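**Subject:** Re: [gripper-bench] two-finger or suction for mixed groceries?
**List:** Stoltine bench list
**Date:** December 22, 2019

Earlier on the list:

> We've got the suction cup going on boxes and it's lovely, but anything round or fuzzy is a coin toss. Before we order a two-finger unit, has anyone tried one in simulation on fruit and drink cans together? Our old Baxter is booked until May, so real trials will have to wait. Also, does the camera position matter as much as people say?

Yes, and I've been having a great time with it! I built a tabletop in our simulator over the past fortnight (one arm, two black fingers, a basket to drop things in) and ran 200 picks with the fingers, then the same 200 starts with the Prirska suction cup. Same controller both times, same speed limits.

The fingers missed 11. The cup missed far more than that, and most of its trouble was with the kiwi, which my contact model treats as a leaky surface. I'd take that with some salt until you can try a real one, but it does match what you're seeing with round and fuzzy things.
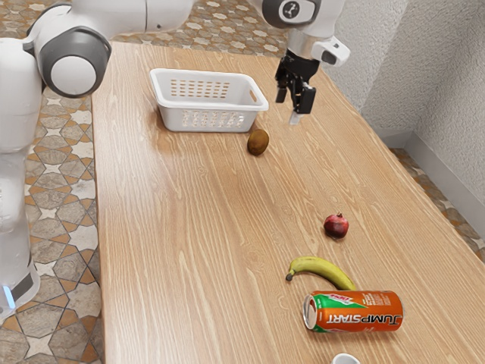
*Two-finger set-up over the table: kiwi, pomegranate, banana and a can on its side.*

The can was the fun one. Lying down, it wants the fingers square across the body, and if the wrist is a few degrees out it rolls. I added a slow close for the last bit of travel and that cured nearly all of it. The banana needs the grasp near the middle of the curve or it swings on the way up.

On cameras: it matters a lot, at least for me. From a low side view the banana and the can kept being read as one lump, and the planner went for the gap between them. A second view from overhead sorted that out straight away. I haven't tried a wrist camera yet but I'd love to hear from anyone who has.

The scene files are in the Gronulside folder, under run 956. Swap in your own finger lengths before you trust any of it, mine are a bit longer than the ones you're looking at.

Could you send me your cup diameter? I'd like to rerun the pomegranate with it.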